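The table where almost nothing stays

Posted 7/22/19 in Home & Table

When I moved to Collville I had one suitcase of clothes and a white table. The table I bought before the bed, which my mother still finds strange. But in the house where I grew up, in Erham, the table was the only place where everybody sat down, and so it was also the place where everything was left: keys, bread, school books, the bill from the electrician. To eat, we pushed these things to the wall side with one arm. I promised myself that my own table would be different.

It took me three years to keep this promise. The answer was to decide which things have the right to be on the table when no meal is going on. My list has two entries, a plate and a packet of tissues.
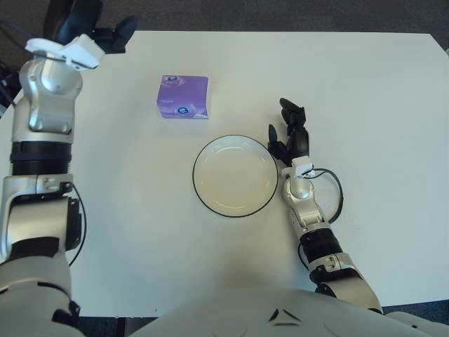
One plate, one purple packet, and a lot of white in between.

The plate is for whatever comes. In the morning it takes toast, in the evening the peel of an orange. I looked a long time for the right one, and in the end I chose a round white plate with a thin black rim. On a white table a fully white plate disappears, and you put your elbow on it. The black line is enough to say where the plate stops. I like also that it is shallow. A deep plate invites small objects, first a coin and then a button, and after one week you have a drawer without a front.

In the shop Gernovari, near the old bus station, a plate of this kind stands on the shelf for anyone to touch. I advise you to touch. Put it down on a flat surface and press on one side. If it moves, leave it there.

About tissues, people have strong opinions. My aunt hides hers in a cover of crochet, and a friend in Magalhães keeps them in a tin that once held cookies. I have tried both ways, and I went back to the packet as it comes from the store. It is soft, it has its own color, and when it is finished I have no cover to wash.

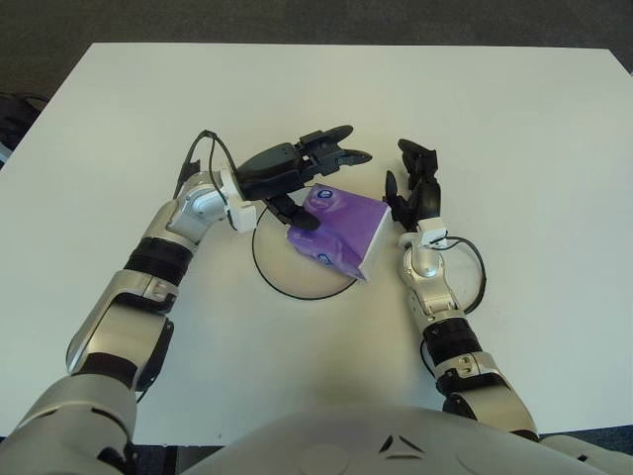 Tissues in their violet wrapping, lying near the middle of the table.

The color deserves a few words. I was educated to believe that packaging is ugly and must be hidden from guests. But a table that is only white is tiring to look at, above all in September, when the light in my kitchen turns gray by five o'clock. A small piece of purple repairs this better than flowers, which I always forget to water.

Then comes the question of where. For a long time I put the packet exactly beside the plate, and every time I reached for a tissue my sleeve went through the butter. Now it lives farther back and a little to the left - I am right-handed, so the fork has free road. If you are left-handed, turn the arrangement around. Leave enough space that a hand can lift the packet without touching the plate.

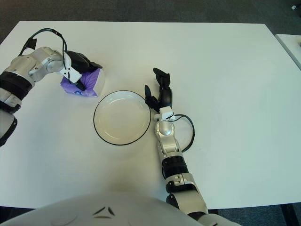
The round plate with the purple package close by, up and to the left.

In the evening I put the two things back in their places and wipe the rest with a damp cloth. A matte surface forgives more than a shiny one, but it does not like coffee rings, and these you must take away the same day. My table is 300 days old in its present good manners, and there were perhaps ten evenings when I was too tired and left the cup standing. The next morning, of course, the keys were beside it.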